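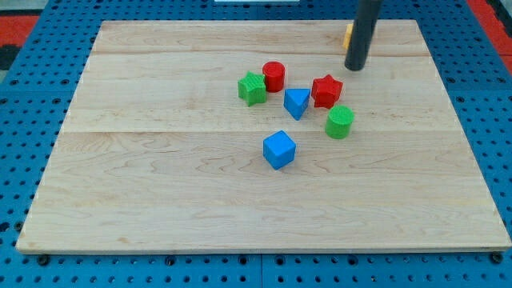 The Price of the Default

When I moved to Pallatham, my new employer gave me a form for the pension plan. In the middle of the page was a small box, already ticked, and beside it the words "standard contribution". I did not touch the box. For six years I saved exactly the amount that a stranger had chosen for me, and when friends asked why this amount, I explained it to them as if it was my own idea.

Economists have a name for my behaviour. They call it the default effect, and it is one of the most reliable findings in the study of how people decide. If an option is already selected, most of us will keep it. This is true for savings, for organ donation, for the paper size in the office printer.

Kane Pearce has spent the larger part of his working life with this question. He was trained as an accountant and came to behavioural research late, after an electricity retailer named Stetar hired him to find out why its customers never changed their plan. Stetar had 3737 households on an old tariff which was more expensive than the new one. Every household received a letter. The letter was polite, it was clear, and it showed the saving in dollars. After one billing period, 24 households had changed.

"My manager thought the letters were lost in the post," Pearce told me. "He wanted me to telephone the post office."

The letters were not lost. Pearce rang customers himself in the evenings and many of them remembered the letter quite well. They had put it on the fridge. They intended to do it. One woman told him that she supposed the company had put her on that plan for some reason, and she did not want to disturb it.

I think this answer deserves more attention than it usually gets. We like to say that people who keep the default are lazy, but this woman was reading the default as advice. Somebody who knows more than me has chosen this, so it must be suitable for a person like me. In a village shop, where the owner knows your family, this is a sensible way to think. With a company which earns more when you stay where you are, it is less sensible.

The second company in this story is Janda, a small insurer, and its case went in the opposite direction. Janda removed all defaults from its application form, in the belief that customers should be free to decide everything. The form had 15 questions with nothing ticked. Applications fell, and the people who did finish often rang afterwards to ask if they had answered correctly. After one year the ticks came back – fewer of them this time, and with a line under each to say who had chosen it and why.

Pearce likes this solution, but he is careful about it. In October he presented it to a room of 300 benefits managers, and the first question was if the extra line could be made smaller.

There is an older argument behind all this, about how much one person may steer another. The philosopher's answer is that a choice is free when nothing prevents you from taking the other path. My former teacher, Mrs Bondarchuk, had a stricter view. She said that you have chosen only if you can name what you refused. By her rule I had not chosen my pension at all, and I could not have told you what the second box on that form said.

I did go back and look, finally. The form is now a web page and the box is a slider, which stands already at a certain place when the page opens. I moved it up a little, then moved it back, then up again. It took me most of an evening.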